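Search this site Search Go
Projects Reports People Contact

Prundis hand-demo work: progress report to Onishi, second period
August. By Renata Jabłońska

Short version first as I know Jairo has the review call before lunch. Recording is on schedule, training is behind, money is fine. Details below, skip to Spending if that's what you need.

What we said we would do

Teach one arm at Jamwood to handle soft black goods on a table: find the thing, get a good grip, pull it flat or shift it. All of it from demonstrations done by a person with the hand-held gripper, no scripted motions. Remote control (the leader arm at Jellport) only as a comparison. That plan stands.

Where we are

272 demonstrations kept with the hand-held gripper. 21 thrown out, mostly tracking lost when the operator swung round too quick. Another 18 done by remote control at Jellport, which is fewer than planned. More on that further down.

Black on a pale table was your suggestion at the kickoff and it was a good one. Easy to find the edge of the cloth, very hard to see what is going on inside it. The folds just go to black. Witold spent two days on exposure and got some of it back, but when a garment is bunched up the model still can't tell a hem from a crease. Nikola has started going for the thick outer edge every time, coming in low with one finger touching cloth and the other over bare wood, then closing. 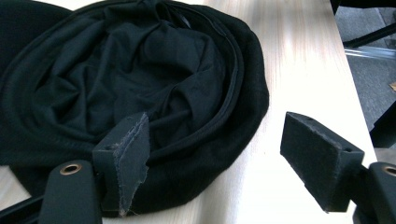
That one habit did more for us than the exposure work. Before it, every operator had a different idea of where to grab, and the trained policy sort of averaged them and closed on nothing. So we wrote it down as a rule. Go to the rim, low, one finger in contact first, pause, close. The pause matters more than I expected – without it the start of the grasp is smeared over the approach and the labels come out wrong.

We re-recorded the early set under the new rule. Annoying but it had to be done. 161 of the kept demonstrations are under the rule, the rest are older and we will train with and without them to see.

Finger pads

The linings wear. Some have gone frayed with threads hanging off the side, others are still in decent shape. Zdzisław's worry is that grip on a worn pad is not the same as grip on a good one, so the operator unconciously squeezes differently and we record that. My worry is simpler, the fingers are in every picture the model gets and they don't look the same from one week to the next. We have not measured either effect. Proposal: change pads in pairs, log the change, carry on. Cost is small, it comes out of consumables.

Second hand on the object

This was not in the original plan. For some items one gripper is not enough, the thing simply slides away. We now allow the operator's free hand to hold one side, and those demonstrations are tagged separately. The idea is that a second arm takes over that job later, or a clamp. Zdzisław is against it, he says the model will learn to wait for a hand. He may be right. We agreed to keep the tagged ones out of the main training run until there is a proper test.

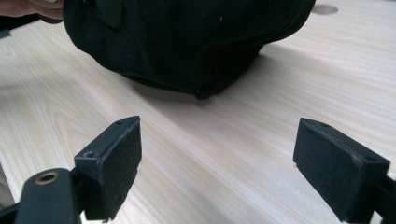

Fingers open in front of the black fabric item, free hand on its left side.

Starting with the fingers open and a bit back from the object is also in the rule now. Same opening each time if possible. Operators forget this one the most, usually at the end of a session, and it costs us at the trimming stage.

Remote control comparison

Slower than we told you. The leader arm works, the delay is ok, but with no feel in the fingers people either crush the cloth or miss it. Operators also tire fast. Nikola can do a long morning with the hand-held tool and doesn't want more than an hour on the leader arm. We would like to finish a small matched set and stop there, and put the remaining hours on the hand-held side. Need your yes or no on this please.

Training

Behind by two weeks. First run was on mixed data, old and new rule together, and the results on the real arm were poor. Approach good, closing bad. It gets to the edge of the cloth and then hesitates. Second run is on rule-only data and is still going as I write, Witold restarted it Sunday after the disk filled up. No numbers to report from it yet and I don't want to guess.

Spending

Under budget on equipment, over on operator hours because of the re-recording. Net is close to plan. Spreadsheet went to Jairo Marulanda separately, if the totals tab looks empty open it in the other program, it's a formula thing.

Problems you should know about

– Jellport room is only ours in the afternoons from next period. Affects remote control only.
– One gripper has a bit of play in the left finger. Usable. Zdzisław is printing a new arm for it.
– Our log of which operator did which session has a gap in teh first week. Can be rebuilt from the recordings, not done yet.

Next period

Finish the rule-only run and test on the arm at Jamwood. Pad changes logged. Matched remote set, if you agree. Test with and without the held-object demonstrations. After that we want to try lighter fabrics on the same table, same rule, to see if the habit carries over or if it only works when the edge is that easy to see.

Two things we need from Onishi: the answer on remote control, and whether Witold can have the bigger machine for one more month. The second one is more urgent.

Renata

Last updated in August, 4:40 pm – spending section corrected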